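Foam fingers, week two
2018-08-07

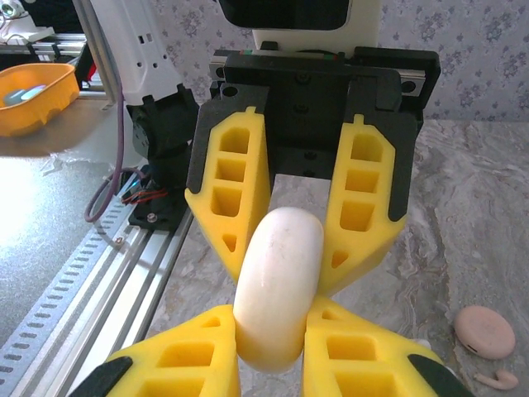 I had planned to write up the controller this week, but the fingers took all of my time, so the controller can wait for another post.

The short version is that I have gone over to foam on both arms. The hard plastic fingers I used through July were fine for blocks and bad for anything glossy with a round end. A smooth white piece like the one I test with would squirt out sideways as soon as the second arm touched it. The yellow foam ones have pockets cut through them, so they fold a little around the part before they push back. There are black backing plates on the outside edge to keep the tips from splaying.

Handing a part from one arm to the other is the test I care about. Both grippers have to hold it for a moment, one at each end, and if they disagree by a few millimeters something has to give. With foam, the foam gives. I ran 200 handoffs on the old fingers and 200 on the new ones. The old set dropped 60. I lost my count on the new set when the laptop went to sleep, but it was a lot fewer, and I will redo it.

Things I don't like so far. The wrist camera sees mostly yellow at the bottom of its view, and my color threshold picked up the fingers as part of the object until I masked them out. The foam also picks up dust from the table. Rocío Benítez suggested wiping it with a damp cloth, and that works, but then you wait for it to dry.

I also tried a stiffer set from Plunwood on one arm only. It held well but left the softer pair doing all the bending, and the part ended up tilted toward that side every time. I would not mix them again.

Henryk Głowacki asked about grip force. I have it set at 2000 in the controller's own units, and I still need to work out what that is in newtons. Next up is the cable on the left arm, which needs a longer loop.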